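Will a robot ever put the clothes away?

By Ronja Rustad

I've wanted a machine to do my laundry since I was old enough to be nagged about it, and I can report that we're closer than I expected! A bedroom, a bed and a few dark clothes make a wonderfully hard test. 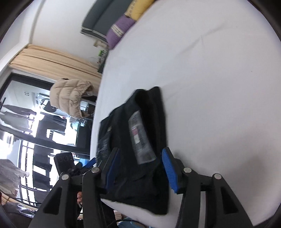 Black on black

Cloth has no fixed shape. Fold a black top over itself and a camera has precious little to go on — one shadow looks much like another.

Nia Hughes of Plandeto has 1,363 folding attempts on her books and still winces at anything dark. "Give me a stripy tea towel any day," she says. Two grippers help a lot, as one can hold while the other lifts.

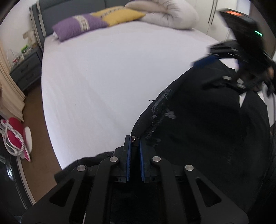 A gripper at each end of a black garment with a faded print.

Jeans, at last

Denim is kinder. It's stiff enough to stay where it's put, and pale stitching shows where the seams run. Hughes reckons trousers will be cracked before T-shirts, and I'm inclined to believe her.
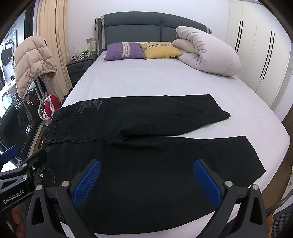
So, can I have one?

Not this year. Praleo's folding arm manages 19 garments out of 100 without help, and a slow teenager would beat it. Last May it managed none — I'm thrilled, and still doing my own socks.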